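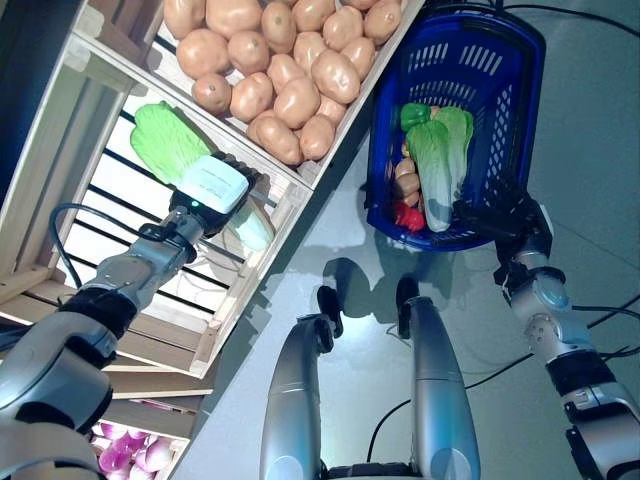
Fig. 3. Napa cabbage beside pine shelving.

Home | Manuals | Cold Storage | Parts | Contact

Section 3: Setting up the Kundari root cellar controller for leafy crops

The controller ships with the factory profile for potatoes. Cabbage, including napa types, needs a colder and more humid room. Complete Section 2 (mounting and wiring) first.

1. Turn the main switch to OFF and wait for the display to go blank.
2. Hang the air probe at mid-shelf height, clear of the wall. Do not lay it on a board.
3. Push the probe plug into port B until it clicks.
4. Turn the main switch to ON. The display shows the firmware number, then the room temperature.
5. Hold MENU until the profile code flashes. Select code 76 (leafy, short term) or 79 (leafy, long term).
6. Press SET. The fan runs briefly and stops.
7. Leave the door closed overnight before loading the shelves.

Note: Code 79 runs the humidifier on a longer cycle. On the older Tarar fan unit this code is not available – use 76.

CAUTION: Do not store apples or pears in the same room. They give off ethylene, and cabbage leaves will yellow and drop.

CAUTION: Disconnect power before cleaning the humidifier tray.

Loading

8. Remove loose or damaged outer leaves. Do not wash the heads.
9. Set heads in a single layer with a gap between them. Untreated boards should be brushed clean and fully dry.
10. Check weekly and take out any head with soft spots.

If the display shows error 387, the probe is not being read. Repeat steps 1 to 4. If the error returns, order a replacement probe from the Endville parts desk.

Revised 2023-08-17

Comments (3)

jonosholm_cellar: Step 5 took me several tries. You have to let go of MENU as soon as the code flashes or it drops back to potatoes.

twobeds: Does code 76 work for kale?

rmk: Kept getting 387 until I cleaned the plug contacts. Fine since June.

This site uses cookies to remember your manual language. Accept | Settings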